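Honham soup kitchen night is back in June

Good news, soup people! The Honham community supper starts up again in June, and I'm already hungry. Faisal Hayat is cooking (yes, the lentil one), and last year he fed 801 of us over the season.

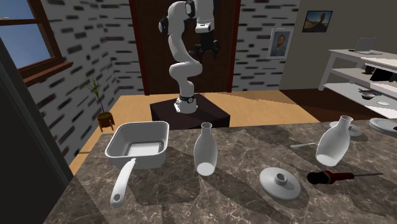
Doors open at 6 p.m. and there are 50 seats a night, so come early if you want bread. I missed out twice and I'm still sore about it!

The town has put in $3,000 toward groceries, and kids under 14 eat free. 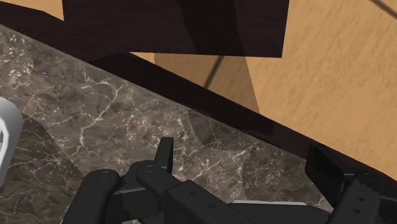
How to sign up

Leave your name at the Farooqui bakery counter.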